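Open Day at Flakstead

Sunday, November 24, 2024

I had meant to go to the Flakstead open day in June and missed it, so when the fall one came up I bought the train ticket the same evening. It is 24 minutes on the local line and then a walk along the canal, past the old grain store and a tire shop. The sign at the gate is small. If you reach the rowing club you have gone too far, which I did.

Flakstead was a box factory until the owners moved out of town. Now it is let in units, and twice a year most of the tenants open their doors from ten to four. Admission was free. You got a paper map at the gate and a sticker to wear, green for adults and yellow for kids. The map numbered the units in the order they were rented, so 6 was next to 31 and people kept stopping in the stairwell to turn it over.

I started on the ground floor with Bang, a two-man shop that recuts kitchen knives and restores cast iron. They had a grinder going and a long line of people with knives wrapped in dish towels. I had not brought one. They sell their own skillets too, seasoned on site, and I looked at a ten-inch pan for a while and put it back. The handle got in the way of my thumb. The older of the two men told me they leave the pans in the oven overnight with the door shut, and that he would not do it in a house with people sleeping upstairs.

Next door was Ririlis, who make linen: aprons, table runners, napkins. Nice cloth and high prices. A runner in undyed flax cost 122 for the long size. They had a basket of seconds by the door, and I got two napkins out of it with a pulled thread each. There was coffee here as well, from an urn, and a plate of cardamom rolls that was down to crumbs by eleven.

The first floor was the part I came for. Hultier has the big room on the canal side, and I have been interested in how people lay out a table ever since I worked in a hotel dining room, where we were taught to measure everything with the top joint of the thumb. I was shown around by Onni Väisänen, who looks after the tables up there. He is a quiet man and talked mostly with a roll of tape in his hand.

His method is simple and I plan to copy it. The tabletop is covered with plain brown paper, then divided into cells with blue tape. Dishes are talked about by cell. A bowl goes in the middle cell, or one to the right, or in the back row, and if two people want to set the same table on different days they can do it from a note. At the hotel we had a drawing pinned to the pantry door and it was wrong for years.

He uses paper because it can be thrown out and because a bowl shows up well on it. Tape straight on a tabletop leaves gum, he said, and a cloth slides. The paper does wrinkle a little, and the lines drift. He showed me where he would relay one. His advice was to put down the long center line first and work outward from it, pressing from the middle toward the ends. He tears the tape by hand.

The bowls are small and come in soft colors, light blue and pale green. I like the green better. It is the sort of green that is hard to name, and it looks fresh against the brown. For the blue, I think I would want a darker table. 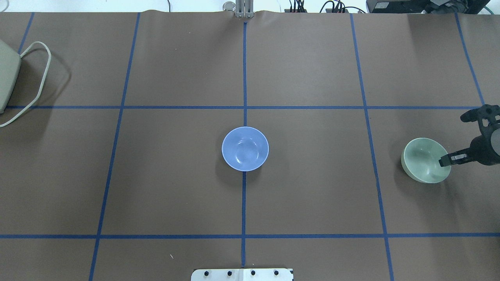
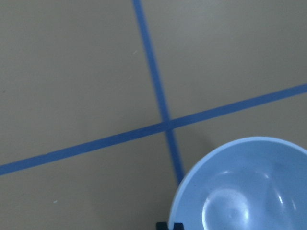
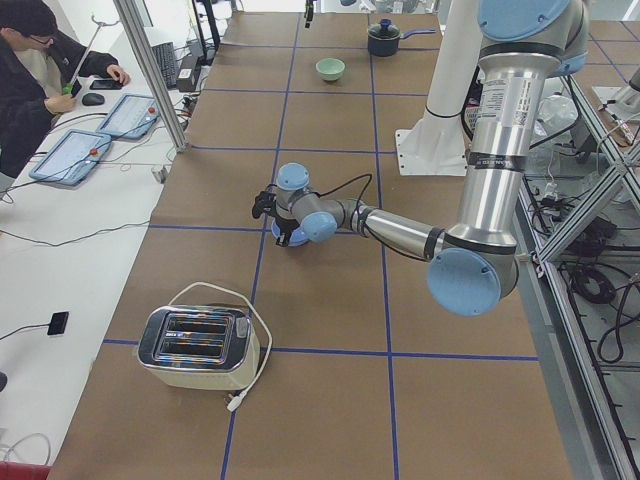
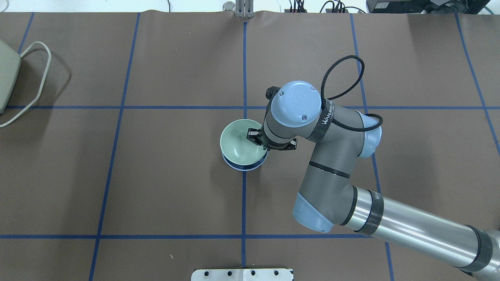

Bowls and blue tape at Hultier.

I asked Onni how big a cell should be. He said to take your largest dish, set it down, and leave a hand's width all the way around. For a home table he would make fewer and larger cells than you first think of, or you spend the meal looking at tape. He would also keep tall pieces and anything with a long handle to the back row. We had the same rule for sauce boats at the hotel, and I don't remember anyone ever writing it down.

We talked for longer than I had planned. He wanted to know if the hotel ironed its cloths on the table or off it (on, with a blanket under). I wanted to know where the brown paper came from. It is ordinary packing paper off a wide roll, the kind a moving company buys, and he let me feel the weight of it. Mine at home is thinner and would tear when the tape came up.

Lunch was in the yard. There were two stalls, one with pea soup and one with grilled cheese, and the soup line was shorter. It came in a cardboard cup with a slice of rye bread laid over the top. Seating was scarce. I ate standing by the bike racks with a couple who had driven over an hour to have a cleaver sharpened and were told to come back at three.

After lunch I went up to the top floor, which has a bookbinder, a man who repairs accordions and several doors that were closed all day in spite of being on the map. The bookbinder was good. She was sewing sections at the window and did not look up, and people stood and watched without talking. The accordion man talked a great deal. His unit is warm and smells of glue, and I stayed until the next group came in.

Some practical notes for anyone going to the next one. The elevator goes to the first floor only. The restrooms are across the yard, behind the soup stall. Bang takes cash and nothing else, and the nearest machine is back at the station. Ririlis put out more seconds after two, so it is worth going by again on the way out. Trains home run every half hour until six.

I had a little time before mine and spent it in the hardware store on Station Street, which was open. They had blue tape in two widths. I bought the narrow one and a roll of paper, and carried both home on my lap.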